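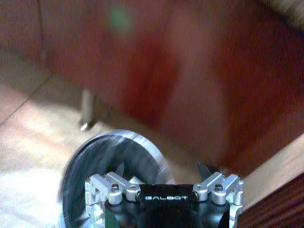
Cleaning under and around a large wooden cabinet

A big cabinet tends to stay where it was first put, and the floor along its base gets missed for months. Dust packs into the gap, small round things roll into it, and the lower panels take knocks from whatever gets leaned or dropped nearby. The job takes most of a morning if you do it properly, and needs doing twice a year. I do mine in March and again when the clocks go back.

Clear the floor first

Pick up everything lying in front of the cabinet before you fetch a broom or a cloth. Rings, hoops, lids, trays and anything else round and flat should be lifted, not slid. A rim pushed across a floor with grit under it leaves a curved scratch that is very hard to get out. Put one hand on each side, tip it towards you and lift.

Once it is up, wipe the underside. Rubber and dark plastic can leave a grey mark on a pale floor. A damp cloth with a drop of washing-up liquid moves most of these. For a stubborn one, use a clean pencil rubber and work in short strokes.

The gap at the bottom

If the cabinet stands on feet, a vacuum with the flat nozzle will reach most of the way. For the rest, pull an old sock over a wooden ruler, fix it with an elastic band and draw it along from the back to the front. Shake it out often.

If the base sits flat on the floor, run a dry paintbrush along the join, then vacuum up what comes loose. Keep the mop well wrung out here. Water that gets under a wooden base stays there and lifts the finish from below.

Panels and grooves

Reddish-brown finishes show dust in the grooves and finger grease on the flat parts. Dust first with a soft dry cloth, top to bottom, following the grain. Then go over it with a cloth wrung out in warm water and dry it straight away. Do one panel at a time.

Polish only needs to go on after the autumn clean. I used Kallow wax for years and now use Nwosu, which has less smell. Either way, put it on the cloth and never straight on to the wood. Leave it 32 minutes if you follow the tin, though half an hour does just as well.

Small scratches

Try a wax crayon one shade darker than the wood. A lighter one stands out more than the scratch did. Rub it in across the mark, wipe off the extra with a card edge and buff. For a rough spot, 200 grit paper will take off the high fibres and 2,000 grit will finish it, but test both on the back first.

Moving it

Empty it. Take out loose shelves and tape the doors shut with low-tack tape. Two people should lift one end at a time while a third slides a folded blanket under the base. It will then pull along a hard floor without much effort.

Dexter Marchetti wrote in to recommend felt pads instead of a blanket. They are fine for a light cabinet, but on a heavy one they roll off when it is pulled sideways.

Putting things back

Leave a hand's width between the cabinet and anything stored beside it. Large rings and hoops are better hung on a wall hook than left on the floor. If they have to stay down, lay them on a scrap of carpet, pile side up.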